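10/10/2018

The arm starts on Podora's old bench

So the date is set and the packing room at Prendergast gets its robot. I've been putting off writing about it because half the people who read this blog work with me and the other half have been emailing me articles about how I'm doomed (hi, Mom). But we had the big meeting yesterday and my head is full, so here goes.

For anyone new: I've been on the packing side for long enough to have opinions about tape. We box up small parts, mostly the Podora line, which is all blocky little spacers and caps that go into trays and then into cartons. It's the same reach, pinch, turn, drop all day long. On a heavy shift one bench gets through 1000 trays, and by the end of it your thumb lets you know. I wore a wrist brace for most of last February and I still do the stretches the physical therapist gave me.

The robot is coming from a company called Jarngate and it's going on bench two. Just the one arm, for just the one job, moving parts from the feed to the tray. Cyril Yeoman, our line lead, has been going back and forth with them for months, and he's been pretty good about passing things along as he gets them. The rest of us have been good about asking him the same four questions every lunch break.

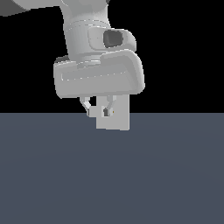 My own questions are mostly about what happens to the hands. The parts, I'm not so worried about. I've packed enough of them to know that a plain block is the easy one, and the gray one hanging between those two fingers is as plain as they come – flat sides, nothing else on the floor to bump into, all the space in the world. Our feed is a jumble. Caps land on their sides, spacers hook together, and every so often a carton flap pops up in your face right when you're reaching. I've learned to feel a bad cap before I see it. I asked at the meeting who catches the bad ones now, and the answer is that one of us will, standing at the end of the bench checking trays. Fine. But checking is a different kind of tired. I'd take a sore thumb over staring at trays for eight hours, and I said so, and then Nuria Villalobos said so louder, and now we're rotating every two hours. That's in writing!

Nuria is the one who surprised me. She's been here longer than anybody and I figured she'd hate the whole thing. Instead she signed up for the training, all six sessions, and she's going to be the person who teaches the arm new parts when the Braltia order starts. There's a bump in pay for it too, which I'm a little jealous of, if you want the truth. I didn't put my name down in time. There's a second group after New Year's and I'm on that list.

As for jobs, what we were told is that no one on our shift is being let go, and that two people who were leaving anyway won't be replaced. I believe it, I guess. It still means two fewer people at the lunch table, and fewer people to trade with when your kid has a fever. I don't think that part made it into anybody's spreadsheet. I brought it up and Cyril wrote it down, so we'll see.

Install is over a long weekend and then we get a week of running it slow before it counts. I'll post again once I've had a turn next to it. Meanwhile, if any of you work alongside one of these already, tell me how loud it is and whether you can still have the radio on. Cyril couldn't answer that one.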